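Die zweite Hand

Um kurz nach sieben war das Labor am Clilach-Institut noch leer, und Hiwot Adugna schaltete die Lampen in der hinteren Hälfte ein. Im Rechnerraum lief noch die Auswertung vom Freitag. Sie stellte die Tasche unter den Tisch und las die letzte Zeile auf dem Bildschirm. 31 von 50.

Sie hatte mit mehr gerechnet. Degefa auch, er hatte es nur nicht gesagt.

Die Methode hieß intern Odum, nach dem Ordner, in dem sie angefangen hatte. Der Gedanke dahinter war einfach. Bisher hatte der Roboter ein Wäschestück gegriffen, angehoben, erkannt und abgelegt und danach das nächste genommen. Odum ließ ihn zwei Stücke gleichzeitig halten, in jeder Hand eines, und verglich sie miteinander. Ein Tuch, das an einem Zipfel hängt, sieht für eine Kamera fast aus wie ein T-Shirt, das am Saum hängt. Hängt aber beides nebeneinander, bei gleichem Licht und auf gleicher Höhe, dann soll der Unterschied deutlicher werden. So stand es im Antrag. Hiwot hatte den Satz selbst geschrieben.

Degefa kam um acht mit nassen Schuhen und einem Becher Kaffee.

»Und?«

»31.«

Er stellte den Becher ab. »Das alte Verfahren hatte 38.«

»Ich weiß.«

Sie gingen die Fehlversuche durch, einen nach dem anderen. Es dauerte den Vormittag. In fünf Fällen war der Griff abgerutscht, bevor überhaupt etwas zu vergleichen war. Die übrigen waren schwieriger. Der Roboter hielt beide Stücke richtig, er hielt sie ruhig, und trotzdem nannte das Programm das Tuch ein Hemd und das Hemd ein Tuch. Hiwot schrieb die Nummern der Versuche auf ein Blatt. Bei Nummer 18 hielt sie an.

»Geh noch mal zurück«, sagte sie. 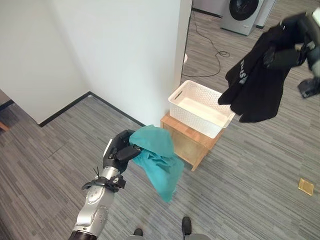 Versuch 18, Sicht der Kopfkamera: das Tuch in der linken Hand, das schwarze Stück in der rechten.

»Das Tuch hat er sauber«, sagte Degefa. »Am Zipfel. Besser geht es nicht.«

»Und rechts?«

»Rechts hat er auch was.«

»Rechts hängt es am Bildrand. Die Hand ist halb draußen.«

Degefa beugte sich vor. Vom Aufdruck auf dem schwarzen Stoff waren ein paar weiße Buchstaben zu erkennen, quer, vielleicht TUS. Er legte den Kopf schief, um sie zu lesen, und richtete sich wieder auf.

»Er vergleicht ein ganzes Tuch mit einem halben Hemd«, sagte er.

»Ja.«

Sie suchten die anderen heraus. Es war nicht überall so, aber oft genug. Der linke Arm kam weit nach vorn, der rechte blieb außen. Die Vorgabe dafür stammte noch von Perlow, der das erste Programm geschrieben hatte und seit dem Frühjahr in einer anderen Abteilung saß. Hiwot rief ihn an.

»Der Abstand ist Absicht«, sagte Perlow. »Sonst schlagen euch die Hände aneinander.«

»Wie viel brauchst du mindestens?«

Sie hörte ihn tippen. »Kommt auf den Stoff an. Bei Bettwäsche viel. Bei kleinen Sachen könnt ihr ein Stück enger gehen. Schreibt mir auf, was ihr ändert.«

Sie aß mittags nichts und änderte zwei Werte. Der eine zog die rechte Hand nach innen, der andere ließ den Kopf ein wenig mitdrehen. Degefa hielt das Mitdrehen für einen Fehler. Wenn man beides ändere, wisse man nachher nicht, woran es gelegen habe. Er hatte recht, und sie nahm den zweiten Wert wieder heraus.

Gegen vier rief ihre Schwester an. Lensa Adugna arbeitete in der Wäscherei eines Krankenhauses und hatte im vergangenen Winter einen halben Tag lang bei den Versuchen zugesehen. Sie hatte damals wenig gefragt.

»Seid ihr fertig mit dem Vergleichen?«, wollte sie wissen.

»Wir fangen noch mal an.«

»Ich halte nie zwei Sachen hoch.«

»Wie machst du es dann?«

»Ich fasse es an. Ein Hemd hat Nähte. Das merke ich, bevor ich es oben habe.«

Hiwot sah auf ihr Blatt. Für die Nähte gab es keine Spalte. Die Finger des Roboters maßen, ob sie etwas hielten und wie fest, und diese Zahlen wurden nach jedem Versuch gespeichert und von niemandem gelesen.

»Bist du noch dran?«, fragte Lensa.

»Ja. Ich schreibe das auf.«

»Kommst du am Sonntag?«

»Ich denke schon.«

Die neue Reihe begann um halb sechs. Degefa richtete die Stücke her, Hiwot saß am Rechner und trug ein. Die Arme hoben sich, hielten, und auf dem Bildschirm hing das dunkle Stück jetzt ganz im Bild. Das Programm brauchte eine Weile. Dann stand links Tuch und rechts Hemd.

»Eins«, sagte Degefa.

Nach 18 Versuchen hatten sie 15 richtige. Das war zu wenig, um etwas zu behaupten, und sie schrieb es auch so ins Protokoll. Darunter notierte sie die Änderung, den alten Wert und den neuen, und Perlows Warnung wegen der Bettwäsche. Eine Zeile tiefer schrieb sie: Griffdaten der Finger auswerten, Nähte. Sie überlegte, ob ein Name dazugehörte, und setzte L. Adugna in Klammern dahinter.

»Weiter?«, fragte Degefa.

Sie sah auf die Uhr. »Weiter.«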